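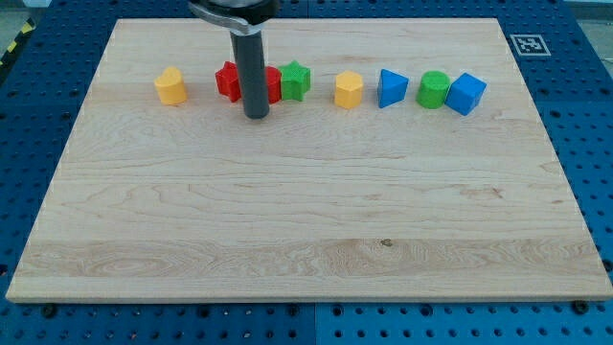
May 20, 2018

Oil finish test, second coat. Used the Wenine hardwax on panels 1 to 4 and the Manolakis tung blend on 5 to 8. Sanded everything to 180 first and wiped down with a damp rag, left to dry, then a light pass by hand with the same paper.

Wenine went on thin. 16 g covered all four panels with some left in the dish. The tung blend took more – panel 6 kept drinking at the end grain and got a third wipe there. Weighed the can before and after: 861 g down to 834 g.

Panel 3 has a dull patch near one corner. Could be glue I missed in April. Will scrape it and recoat that corner only.

Savvas Michailidis wants the Kista stools done in whichever one holds up to water rings. Ring test after seven days' cure: cold glass, hot mug, vinegar drop, 100 minutes each. Don't stack the panels before then.

Rags hung flat on the outside line, not in the bin.

To order: 320 paper, lint-free cloth, another tin of Wenine from Junusus (last one was item 146).

Search notebook
Enter keyword

Recent entries
Glue-up, Kista stool seats
Bandsaw blade change
Moisture readings, April
Oil finish test, first coat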